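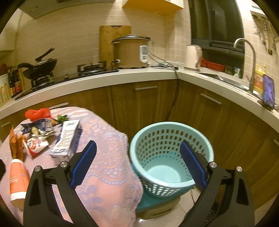

The Zolmont hand gripper, out in my kitchen after dark

So, six evenings in with the Zolmont and I'm still rather fond of it! It's the hand-held one from Irkon, all skinny black linkage with blue textured pads at the tips. The jaws open nice and wide, and the pads feel grippy without being sticky. My one moan is the weight (my wrist starts grumbling after about 84 goes). The spare pads come in packs of 2, which seems a bit mean at that price. Next up I want to try it on the groceries.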